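Norport Help > Hands and grippers > Trying before buying
Category: Questions from customers

Trying and comparing hands: frequently asked questions

Last revised 15/05/2021

Which hands can I try at Norport?

At present we keep two models for trials. The Grosa is a parallel gripper with two flat jaws. The Sani is a hand with separate fingers and a thumb, and we have it as a left and right pair. Both can be driven from the Kelov controller, so you do not need to learn two programs in the same visit.

How long is a trial?

One trial takes half a day. The first 30 minutes go to safety and to the calibration of the arms. After this the table is yours. If you want to compare both models, please book a full day, as the change of hands and the new calibration need some time.

What objects do you use?

For a first session we set out fruit and simple tableware, such as an apple, a bunch of grapes and a plate. These shapes are very different from each other. An apple is round and rolls if you push it from one side only. Grapes have an uneven outline, and the fingers can close on one berry and miss the rest. A plate is low and flat, and for many grippers it is the most difficult of them.

May I bring my own objects?

Yes, and we recommend it. Please send us the weight and the largest width of each object before you come. We do not accept glass, open liquids or anything with a sharp edge.

Is the hand with fingers always better than the parallel gripper?

No. When our customers pick boxes or blocks of one size, the Grosa is faster and easier to program. The Sani is of more use when the shapes change from one pick to the next, or when the object must be held and turned. It also has more joints, so there is more to calibrate and more to maintain. If your task can be done with two jaws, we will tell you so.

How do you compare two hands fairly?

We keep the same table, the same objects and the same starting places. Each hand makes 20 attempts with each object. We write down if the object was lifted, if it was held for 8 seconds and if it was put down in the right place. A lift which ends with a drop is written as a failed attempt, also when it looked good at the beginning.

Why does the hand miss the plate in my first attempts?

Usually the height is wrong. A finger which comes too high passes over the rim, and one which comes too low presses on the table. Lower the arm in small steps and stop between them. It also helps to approach with the thumb on one side of the rim and one finger on the other, and to close slowly.

Do I see the table directly or through the camera?

You can do both. Most people begin by looking directly and change to the camera picture later. Please remember that a finger or thumb can hide a part of the object from the camera. If you cannot see the contact, move the hand away a little and look again.

Can I keep the recordings?

Yes. You receive the camera files and the joint positions on a disk. We keep a copy until November and then we delete it, unless you ask us in writing to do it earlier.

What does it cost?

A full day costs 525 euros, with one person from our side present all the time. The amount is taken off the price if you order a hand from us later.

Whom should I ask about the booking?

Please write to Veronica Ciobanu at the trials desk. Give her the model you want to try, the number of people who will come and the list of your own objects, if you bring any.
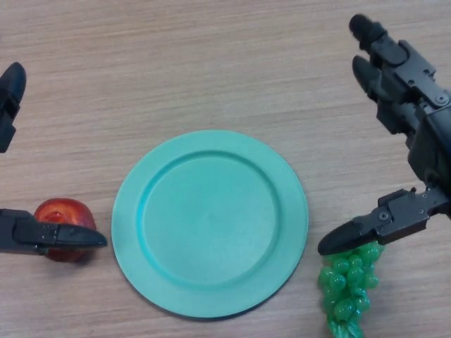 Photo: Norport trials desk. Apple, plate and grapes on the table, with a robotic hand at each side.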